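Small Kitchens & Utility Rooms > Laundry

Thread: The chair. You know the chair.

pegbasket
We have a canvas tote that carries clothes down to the machine and back up again, and a low upholstered seat that the tote was supposed to rest on for a minute. That was in October. The seat has since become the main storage for everything we wear. Does anyone have a system that survives a Thursday evening?
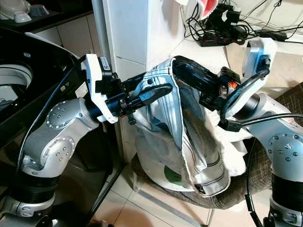 I should add that the tote has no stiffness whatsoever, so loading it is a two-handed job before you even get to the socks. My partner, Vilmos, thinks we need a proper hamper. He has found one from Coltis for 695 and would like me to be calm about it.

Vilmos Dudás
It has a lid.

mrs_ledger
For 695 the lid should fold the towels. Keep the tote. Clip the rim over the back of a chair so it hangs open, and do jeans first, waistband down, everything else on top.

draincycle
Jeans first is wrong. Jeans last. They hold their shape, so they keep the pile from sliding off the seat. 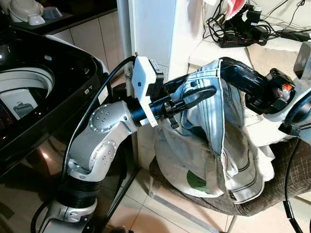
I have done it this way for 9 years and have lost one shirt, which I didn't like.

mrs_ledger
Jeans on top squash everything under them. Enjoy your pleated T-shirts.

Adoración Zabala
You are both arguing about a bag. The trouble is doing laundry in the kitchen at all. My clean things used to sit a few feet from the sandwich grill and every pillowcase I owned smelled of cheese. Nobody at work mentioned it for 7 months, and then they all did at once. 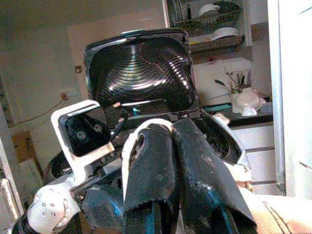 So now the rule is that the grill stays closed until the clothes have left the room. I also wipe the ridges while it's still a little warm, with a damp cloth that is NOT from the clean pile. Ask me how I know.

draincycle
How do you know?

Adoración Zabala
Skidis pillowcase. White. Formerly.

pegbasket
OK, closing the grill is going on the list. Tried both orders tonight. Jeans first was neater, jeans last was quicker, and either way it took me 20 minutes, most of it spent looking for the other half of a pair. 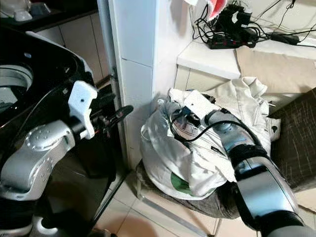
The plastic bags are the part I can't solve. Every time I empty one I keep it in case it's useful, and then it joins the laundry.

mrs_ledger
Put one bag inside another and hang them on a hook. When the outer one is full, stop keeping bags.

Vilmos Dudás
The Coltis has a compartment for bags.

pegbasket
Go to bed, Vilmos.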